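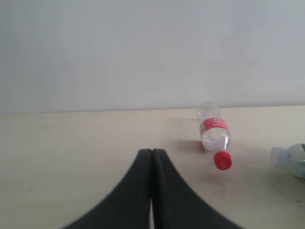

The gripper at table height, with the red-capped bottle to its right.

About the workshop

Tresten is a shared workshop for people who want to build and run a robot arm without owning all the tools. Awuor Ogola and Randi Myklebust started it in a garage and moved it to the present space one November, when the garage got too full. We now have 44 members and 400 square feet.

Our main project is called Toton. It is a sorting arm for household recycling, meant to fit on a table at home. Plastic bottles are the first job. They roll, they dent, and clear ones are hard for a camera to pick out against a pale surface. We work with them lying on their sides, in whatever position they land.

Awuor writes the control code. Randi handles mounts, wiring and anything that has to be filed down or drilled again. Members take turns at the table – two at a time, one at the keyboard and one by the arm with a hand near the stop switch.
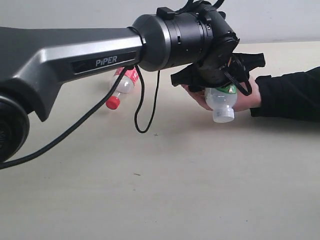

Bottle held up to the gripper by hand. The arm is a PiPER.

Cable routing is still on the list. So is a better finger pad, and we are comparing two printed versions. Parts files and notes are kept in the members' folder, named Gashi after our first server.

Membership is $44 a month and covers bench time, filament and use of the arm. No experience is needed, but new members do a safety session before they power anything up. We are open from 6 p.m. to 10 p.m. on weeknights – ring the bell for Unit 373.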